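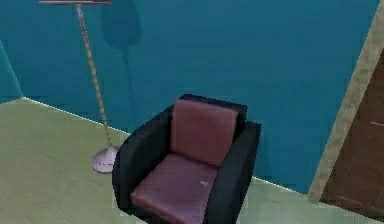

Ticket: Tilted camera in simulated rooms, episodes rejected at import
Project: Nindimton navigation set
Opened by: Vendula Čierny
Assigned to: Waltraud Eberhard
Status: Resolved, one item left open

Vendula Čierny, Tuesday, 9:10
The import into Retura stopped after 2,535 episodes. It reports 113 episodes with the error "camera roll outside of range". I looked at several of them by hand. The walls and the door frame lean, and the armchair is cut at the bottom. The instruction text for these episodes is "go to the red armchair", so the target is correct, but I am not sure we should teach the model with such views. Please advise.

Waltraud Eberhard, 10:25
Thank you for the clear report. Are all rejected episodes from the same room, the one with the blue wall and the floor lamp? And which version of the scene generator did you use?

Vendula Čierny, 10:40
No, they come from 5 rooms. The blue one has the most, 68 episodes. The generator is the version from April, with the Gimix settings file unchanged.

Waltraud Eberhard, 13:05
I could reproduce it. The random camera tilt is applied two times – once in the settings file and once again in the recorder. When both values have the same sign, the sum goes over the limit. Most episodes stay inside the limit and for this reason nobody noticed before.

Steps I have tried:
Set tilt to zero in the recorder only: error is gone.
Set tilt to zero in the settings file only: error is gone also.
Raised the limit in Retura: import runs, but I do not recommend it.

Please keep the tilt in the settings file and remove it from the recorder. A small tilt is wanted, the real camera on the base is never perfectly straight.

Vendula Čierny, 15:30
Done. I recorded the 113 episodes again with the same start positions and all of them were accepted. The old ones are moved to the folder "rejected_roll" and not deleted.

One question remains. The chair has black armrests and red cushions, and some labelers wrote "black armchair". Should both be allowed?

Waltraud Eberhard, 15:50
For me both are fine, but Kaufmann wrote the label rules, so I have forwarded it to them. I leave this point open until they answer.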